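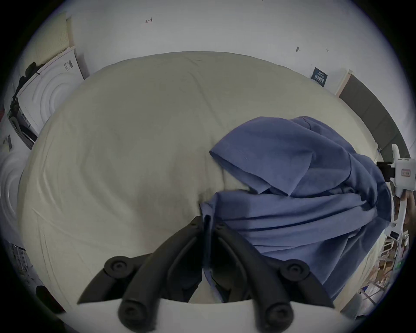 Just buy the cheap one and replace it when it goes, a reader told me after my last column, and I've been arguing with that comment in my head ever since (mostly in the shower, where I win every time).

I get it, I do! I bought the cheap one for years. Cheap sheets, cheap socks, cheap T-shirts that came three to a pack and twisted sideways by March. Then I sat down with my old receipts one rainy night and added up what I'd spent on bedding alone. It came to $268, and I had two pillowcases left to show for it. Two!

My mom bought a Solberg blanket when I was in grade school and it's still on her couch. It isn't pretty and it never was. But she paid for it once, and when the edge came loose she sewed it back down in 15 minutes with the TV on.

Now, I know good stuff costs more up front, and plenty of folks don't have it to spend. I've been there, and I'm not going to scold anyone for grabbing the sale bin at Takgate. What bugs me is the stores. They've gotten so used to us coming back that they don't even try anymore. I asked at Sellis how long a comforter should last and the clerk looked at me like I'd asked about the moon.

So my new rule is to buy one thing at a time, slowly, and fix what I've got while I wait. I'm still on the same old sheets, by the way. The patch itches a little.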